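Mastering room notebook, 25 Sep 2025

Work continued on the Grisora single. The release is a 12-inch at 45 rpm for Haugen, with the long version of "Lantern Street" on side A and the remix on side B. Lacquers are to be cut at Citach and the records pressed by Leltix. The digital masters will be prepared in this room from the same sources.

**Source check, side A**

The mix was supplied as a 24-bit stereo file at 96 kHz, with an instrumental and a vocal-only stem as backup. The running time is 423 seconds, measured from the first sound of the count-in to the end of the last guitar decay. The label copy gives a shorter time. The person who wrote the label copy probably worked from an earlier mix that fades out during the second chorus; the file date supports this. The label copy should be corrected before the proofs go out.

The file was played in full before any processing was applied. The following points were noted.

- Low end is mono below the kick drum and should cut without trouble.
- The lead vocal is strong between the second verse and the bridge, and the "s" sounds in the bridge are sharp enough to distort on an inner groove.
- There is a click in the left channel just before the drums enter. It is also present on the instrumental stem, so it was not introduced at the vocal stage.
- The tambourine in the last chorus sits far to the right. It was accepted as an artistic choice and left alone.

The click was repaired by hand. An automatic pass had been tried first and was discarded, as it dulled the stick sound on the hi-hat that follows. The repaired section was saved under its own name beside the untouched file. Colleagues are reminded that untouched files are kept in the source folder and are never written over, including when the change is a small one. 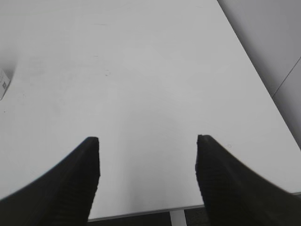
A de-esser was set on the vocal stem and the stem was then compared with the full mix. Working from the stem gave a cleaner result on the sharp consonants, but the reverb no longer matched. The setting was therefore moved to the full mix and limited to the bridge. The loss of brightness on the cymbals is slight. The version with the de-esser is to be used for the lacquer only. The digital master keeps the bridge as mixed.

**Source check, side B**

The remix runs at 134 beats per minute and was delivered at 44.1 kHz. A request for a file at the higher rate was sent to the remixer through Haugen. The answer was that the session had been run at 44.1 kHz from the start and no higher version exists. The file was accepted on that basis. It will not be converted upward for the digital release, and the delivery sheet should state the true rate.

The remix is considerably louder than side A. It arrived with limiting already applied across the whole mix. A version without the limiter was supplied on request and is the better source. The kick drum has more shape, and the quiet passage before the final section is now clearly quieter than what comes after it. It also contains a wide synthesizer bass in that passage, with a good deal of energy out of phase between the channels. An elliptical filter will be needed for the cut. Two settings were printed for comparison:

1. A gentle setting, which keeps the width of the synthesizer but may oblige the cutting engineer to lower the level of the side.
2. A firm setting, which narrows the bass fully and allows a higher level.

Both were heard on the main monitors and again on the small speakers in the back office. On the small speakers no difference could be heard. On the main monitors the firm setting makes the quiet passage feel plain. The preference in this room is for the gentle setting, with a modest reduction in level across the side. Both files and a short written note were sent to the label for a decision before noon. 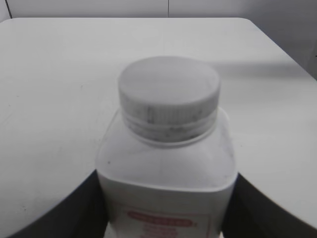 Haugen would take the firm setting. The label's position is that the 12-inch is meant for clubs, where the bass is usually summed to mono in any case, and that a quiet side B will lose against whatever is played before it. The label added that the band has heard both files and has no objection to either, and asked whether the wide version could be kept for the digital release so that the two formats each get the treatment that suits them.

The proposal was accepted. It does mean that the vinyl and digital versions of side B will differ, and the master log must make this plain. The suffix "V" is to be added to every lacquer file and "D" to every digital file. Plain file names with no suffix are not to leave the building for this project.

**Levels and spacing**

Side A was set first and left unchanged for the rest of the day. Side B was then adjusted against it by ear, with the meters used only as a check at the end. With the firm filter in place, the side B lacquer file could be raised a little from the morning setting. No limiter was used on the lacquer files. The digital files have light limiting on peaks.

The count-in on side A caused some discussion. It was proposed that it be removed for streaming, as listeners may take it for a fault. The band's written instruction asks for it to stay on all formats, and it stays.

**Archive**

The session has been entered in the archive as job 706. The entry holds the source files, the repaired side A file, both filter versions of side B, and the correspondence on the filter decision. The first limited version of the remix has been kept too, marked as not for use.

**Open items**

- Corrected running time for side A to be sent to Haugen with the next label proof.
- Citach to confirm the diameter at which side A will end. If it runs further in than planned, the de-esser in the bridge should be heard again before cutting.
- Leltix has asked for the side lettering to be etched in the run-out as well as printed. The wording must be passed to Citach along with the lacquer files.
- Recording codes for both titles are still missing. The digital files cannot be delivered without them.
- The right-hand monitor amplifier hummed briefly after lunch and then stopped. The cable was reseated. Please note here if the hum returns.

Test pressings are expected in this room before release and will be played on both turntables. Side B should be compared with the "V" file only.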